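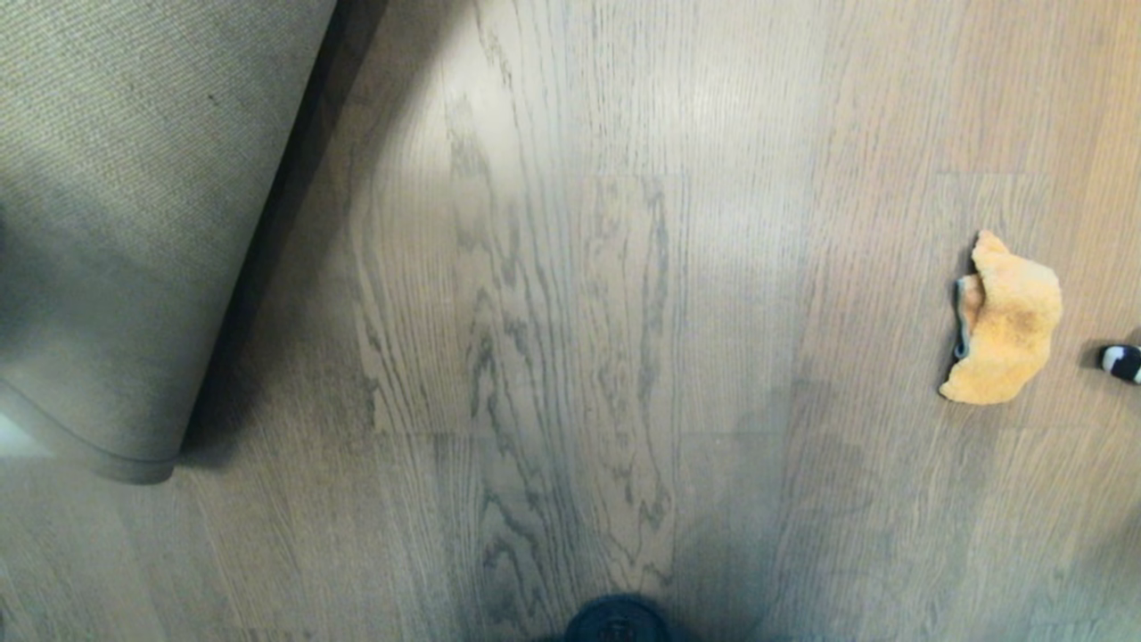

Cleaning a matte floor without leaving haze

The floor in the back room has a washed gray-brown finish, low sheen, with open-looking grain. It hides dust well and shows residue badly. Every product I have put on it that promised shine has left a film, visible only when the light comes in low in the late afternoon.

I changed the routine in September. Notes follow, mostly so I stop looking up my own dilution.

The rug goes first. I used to clean up to the binding and stop, which left a darker outline on the boards after a few months. Now I fold the rug back on itself, do the strip underneath, and leave it folded until the boards are dry. The corner keeps a curl afterward. Reverse-rolling it for 2 hours takes most of that out. Hanging it over a rail does not, and it stretches the edge.

Vacuum before anything wet, hard-floor head, brush down. Grit collects at the end joints more than along the long seams, so I make one slow pass across the boards as well as the usual ones with the grain.

For the wet stage I use Lillen concentrate, 7 ml in 300 ml of water, in a spray bottle. The solution goes on the cloth and never on the floor. A microfiber cloth at that dose should feel damp and leave a trace that clears in under a minute. If it takes longer, wring it again.

I tried the Grulard flat mop for a month. It is faster, but the pad rides over the slight bevel between planks and leaves the seams dirty. Hand wiping is slow and works. I wipe with the grain, refold to a clean face when the cloth starts to drag, and swap cloths once all the faces are used.

Cloths are washed warm with no fabric softener. Softener coats the fibers and puts the haze straight back. Some stains in mine are permanent – old shoe polish, I think – and they do not transfer.

Eliseo Zamudio wrote to ask about the Poirier oil soap. I used it for one winter and needed three plain-water passes to get it off, so it now lives under the sink.

Next job is the felt pads on the chair legs, two of which have worn through to the adhesive.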